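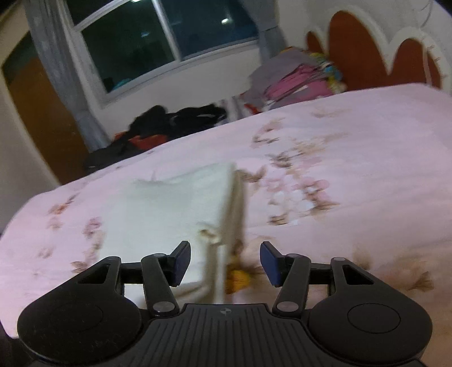
Attachment 1: Hand-held gripper above the bed, folded white cloth at the left jaw.

Bastberg Shared Workshop
Equipment Support Log
Ticket 122
Item: Sivgate hand-held gripper, member build
Reported: 5 October 2026
Status: Open, awaiting parts

Reported problem
The member states that the gripper closes evenly when empty but loses folded fabric during the lift. The fault is present with thin cotton and absent with towels. The member is using the gripper at home on household textiles placed on a bed, and intends to record folding tasks once the fault is cleared. The unit was assembled in May from the Gevdale linkage kit, with finger pads ordered separately.

Initial assessment
The linkage was considered first. Wear at the lower pivots would allow one finger to lag behind the other, and thin material would then slide out on the slower side. The member was asked to carry out the following checks and to report the result of each before proceeding to the next.

Step 1. Pivot play
Hold the body still and move each fingertip by hand. Result: slight movement on the left finger, none on the right. The left inner pivot was tightened by a quarter turn. The movement is no longer felt.

Step 2. Pad surface
Clean both navy pads with a damp cloth and allow them to dry fully. Result: some lint removed. No change in grip on cotton.

Step 3. Closing travel
Close the jaws on a strip of printer paper and pull. Result: the paper holds at the base of the pads and slips at the tips. The same result was obtained in 4 of 5 attempts. This indicates that the pads meet at the base first, leaving the tips slightly open at full closure.

Step 4. Approach on loose fabric
Repeat the pickup with the cloth bunched between the pads, so that the material reaches the base of the jaws. Result: the member reports that the cloth is retained when gathered in this manner, and slips when only an edge is taken.

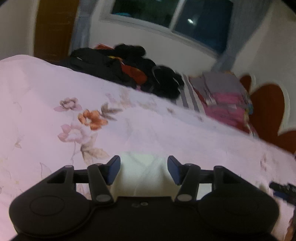

Findings
The results of Steps 3 and 4 are consistent with a pad angle error. The pads supplied by Nieto are cut for an earlier version of the finger and do not sit flush on the current one. The linkage is not considered the cause, although the left pivot should be checked again after 200 cycles.

Action required
The workshop will print a pair of wedge shims for fitting behind the pads. The member is requested not to sand the existing pads, as they will be needed for comparison. Step 3 is to be repeated after fitting and the result entered in this log.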